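Search this site Go

Print this page | E-mail this page

What Is a Memoir? (And Could You Write One?)

Have you ever begged a grown-up to tell you the same story again? Maybe it's the one where Grandpa fell through the ice with one boot on, or the one where your aunt hid a goat in the schoolhouse. If somebody wrote that story down, in their own words, just the way they remember it, they'd be writing a memoir!

You say it like this: MEM-wahr. It comes from the French word for memory, and memory is exactly what a memoir is made of.

Is a memoir the same as an autobiography?

They're cousins. An autobiography usually tells a person's whole life, starting with the day they were born and marching along year by year. A memoir picks out one part of a life and looks at it up close. It might be about one summer, one house, one job, or one very bad-tempered horse. A biography is different again, because somebody else does the writing.

So if you wrote a whole book about the winter you learned to skate, that would be a memoir. And I would like to read it!

A story from Akberg

One of my favorites in our library is by Mohit Saxena. He grew up in Akberg, a little harbor town with 212 people in it and one road going out. His book is called The Ferry Bell, and it covers just three years, from when he was eight until he was eleven.

Back then the ferry rang its bell 40 times when the fog was thick, and every child in town counted along in bed. If the bell stopped early, it meant the fog was lifting and there would be school in the morning. If it went all the way to 40, there would be no teacher, for she lived across the water in Virkden! Mohit writes that he once got to 39 and held his breath so hard that he got the hiccups.

Isn't that wonderful? You won't find those hiccups in a history book. A history book might tell you when the ferry started running and how much it cost to build. A memoir tells you how it felt to be a kid lying in the dark, hoping for fog.

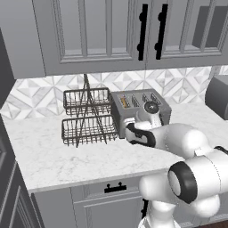 How do writers remember all that?

Well, they don't remember everything, and you wouldn't either. Try to recall what you ate for lunch on the first day of school last year. Tricky! Memoir writers have all sorts of ways to wake their memories up. They look through old letters and school papers. They draw maps of the streets they used to live on. They telephone their brothers and sisters and ask, "What color was the door?" (and then they have a big argument about the door).

Smells help too – a whiff of tar or wet wool or cinnamon can bring back a whole afternoon. Mohit Saxena kept a coil of old ferry rope in his desk drawer and gave it a good sniff before he started writing each day.

Does it have to be true?

Yes. A memoir is nonfiction, and the writer promises to tell what happened as truthfully as they can. But two people can remember the same day in two different ways. Mohit says the ferry was green. His cousin, Shivam Chaturvedi, wrote a short memoir of his own called Hamann Street, and in that one the ferry is blue! They were both on it. They both mean what they say. I've read the two books side by side and I still can't decide who's right.

Do memoirs have to be long?

Not at all. The Ferry Bell is a thick one, but Hamann Street has only 79 pages, and some of those are maps. Shivam told our reading club that he threw out 600 pages before he was happy with it. Six hundred! He kept the parts he could still see when he shut his eyes.

Try it yourself

Pick something small. Don't pick "my whole life," pick "the day the tent blew away." Shut your eyes and think about what you could hear, what you could smell, and what was under your feet. Then write it the way you would tell it to a friend. Use the word "I" as much as you like – it's your story!

When you get stuck, ask someone who was there. They may remember a piece that you lost. They may also tell you that you've got it all wrong, and you can put that in the story as well.

If you write one this November, bring it to the Cimcombe children's desk and we'll put it in the Our Own Stories binder for other kids to borrow. One page is fine, and so is a pencil. Spelling can be fixed later.

Words to know

Memoir: a true story about part of the writer's own life.
Nonfiction: writing about things that really happened.
Draft: a first try at a piece of writing, with plenty of crossing out.

Contact Us | Copyright Cimcombe Children's Library | Back to Top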